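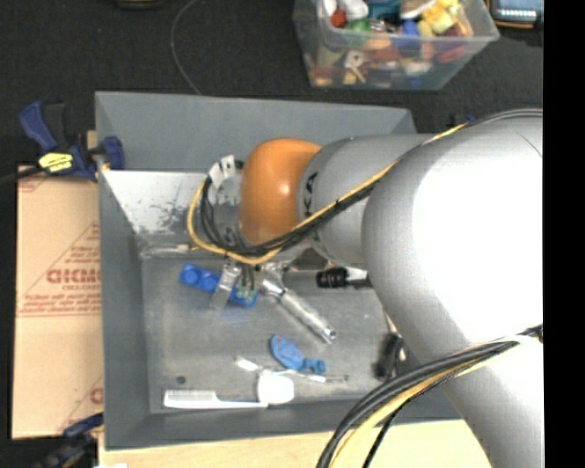 Step 3: Fill the bin and start logging grasps

Okay, bin clamped, arm homed, now the fun part! Grab a mixed handful from your toy tub and scatter it on the bin floor. I like a real jumble: a long building brick, a comb, something cup-shaped, a metal tool with a textured handle. You want shiny next to dull and skinny next to chunky, or the model only ever learns bricks (ask me about my first 158 tries, all bricks, all useless).

Don't arrange anything. Drop it and let it land. My limit is 12 items per fill, and I swap the lot when the arm starts going back to the same favorites.

Then start the Fekitz logger and let it pick. Each attempt saves the image from before, the gripper pose and whether the fingers closed on something. Keep the misses! I used to delete them, until Ademir Prado caught me at it and made me put them all back.

Watch your cables for the first few attempts. The loop at the wrist needs enough slack to turn both ways, and if a tie looks tight, stop and redo it.

Thin flat stuff is the hardest. Combs lying along the wall beat me constantly, so I nudge them toward the middle every other fill and leave them alone the rest of the time.

I got 233 attempts in one Sunday, with a long lunch. Once you have over 138 of your own, go on to Step 4 and sort out the labels.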